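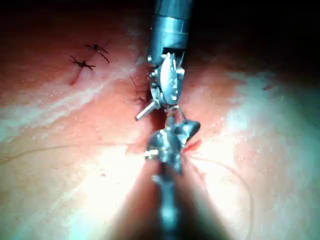
1/
前阵子答应大家要聊聊遥操作示教缝合这件事，一直拖到2026年6月才坐下来写，先给等着的朋友道个歉。我在Taltstead这边的小组做数据采集，平时坐在操作台前，两只手握着主手，脚底下踩着离合踏板，一针一针地缝给机器人看。这一串会有点长，泡杯茶慢慢看吧～

2/
先说我们在做什么。项目内部叫Dadeo，目标特别朴素：让策略学会间断缝合里的一针，也就是进针、出针、把针接过来、拉线、打结。听着就五步，写代码的同事第一次听我讲的时候也觉得就五步。后来他自己上操作台坐了一个下午，下来以后对我客气多了（哈哈，我很享受那段时间）。

3/
示教跟自己缝得好看其实是两码事。刚来的时候我总想炫一下，手腕一翻就过去了，漂亮是漂亮，回放的时候却发现转腕和推针叠在一起，模型根本分不清哪个动作对应哪个阶段。现在我会故意把节奏放匀，转腕就好好转腕，推针就好好推针，中间留一小口气。新同事常问我那口气留多长，我说就是你在心里念一遍“针尖在哪儿”的时间。

4/
再说持针。针夹在什么位置、针尖朝哪边，差一点点，后面的弧线就全变了。针尖快碰到切口的时候，另一把器械最好已经等在旁边，别等针出来了才慌慌张张赶过去。我自己的习惯是先把左手放到位，再动右手，像给人递茶杯，先看见对方的手伸过来了再松开。还有反光！金属腕部一侧常常亮成一片，针身上也会有一段白得晃眼，这时候别硬盯着亮的地方，去找针尖那一段暗的，心里就有数了。

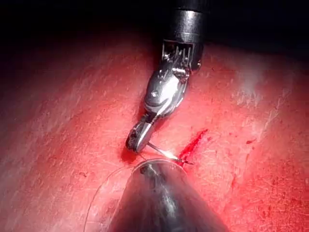
如果夹歪了，要不要删掉重录？

先留着，打上“重新持针”的标签。模型也得见过歪的是什么样、又是怎么扶正的，只有针掉出视野或者踏板踩错的那种，我们才整条作废。

5/
接着讲线，我觉得线比针难伺候多了。针是硬的，弯成什么样就是什么样，线可不听你的，它会绕一个大弯跑到边上去，会贴在组织表面，颜色细细暗暗的，一不留神就从你眼皮底下溜走了。我的土办法是每次拉线之前先停下来，顺着线用眼睛走一遍，从针尾走到看不见的地方，确认它没有绕在器械腕子上再动手。这个停顿也会被录进去，一开始有同事嫌它浪费时间，后来训练出来的策略在拉线前也会顿一下，大家看着屏幕都笑了，怎么连我发呆的样子都学走了。

拉的时候方向也要讲究，尽量顺着出针的方向走，别横着扯。我们没有力反馈，手上什么都感觉不到，只能靠看：组织被提起来一点点，线绷直了，就该收手了。这种“用眼睛摸”的功夫，真的只能靠一遍一遍练。
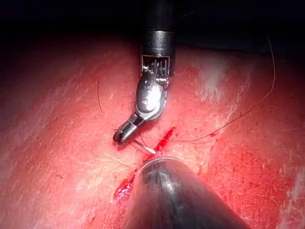
6/
标注。录完不算完，还要回去给每一段切阶段。我们用的是Cerden，组里自己写的一个标注小工具，界面丑丑的，但快捷键特别顺手。一针切成8个阶段，从接近、定位，一直切到剪线前的松手。最容易吵架的是“出针”从哪一帧算起，有人认针尖刚冒出来那一下，有人要等另一把器械夹住才算。我们吵了两个会，最后定成看见针尖就算，写进了说明文档的第一页，省得以后再吵。

顺便说一句，我强烈建议谁示教谁先标一遍。自己缝的时候脑子里在想什么，当天还记得清清楚楚，隔一夜就糊了。

7/
也讲讲不顺的。我们早期的数据几乎都是我一个人录的，结果策略学了一身我的毛病，比如我接针之前爱往左边多晃一下，它也晃。后来拉了6位同事轮流上，每人先练熟再录，晃的毛病淡了很多，可新的麻烦也来了：有人习惯正手进针，有人偏爱反手，混在一起的时候策略会在两种之间犹豫，停在切口上方不肯下去，看得我着急得直想伸手帮它。现在我们把进针方式单独作为一个条件给它，先告诉它这次用哪种，情况好多了，还谈不上完美，慢慢来嘛。

8/
有朋友私信问操作台前坐久了怎么办。我的规矩是连着录7条就下来走一圈，喝水，甩甩手腕，看看窗外远一点的地方。累的时候手会变硬，踏板会踩得特别重，录出来的东西自己第二天都不想看。还有，座椅高度一定要在开始前调好，胳膊肘有地方搁，肩膀放下来。我当初嫌麻烦没调，酸了好几天，大家别学我。

9/
有一小段我自己挺喜欢的，是针已经稳稳夹好、线还没理顺的时候。每次到这儿我都会慢下来，先想好针从哪个方向转过去，再想另一只手该从哪儿过来接。新同事看我录，总以为卡住了，其实脑子里忙得很呢。

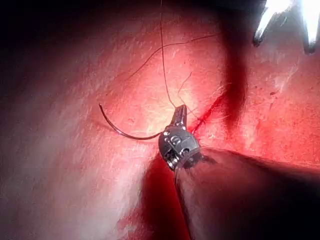

弯针在夹爪里，线一路往上，右上角是另一把器械。

10/
接下来的打算：打结这一段还要重录一批，绕线那两圈大家手法差得太远了，得先统一。9月我们会跟Kuzmenko那个项目组换着用一段时间操作台，他们做的是剥离和牵拉，我特别想看看他们的示教习惯跟我们有什么不一样，到时候再开一串写给大家。

做遥操作的朋友要是有理线的好办法，拜托一定在下面留言教教我，土办法也行，我明天上操作台就试！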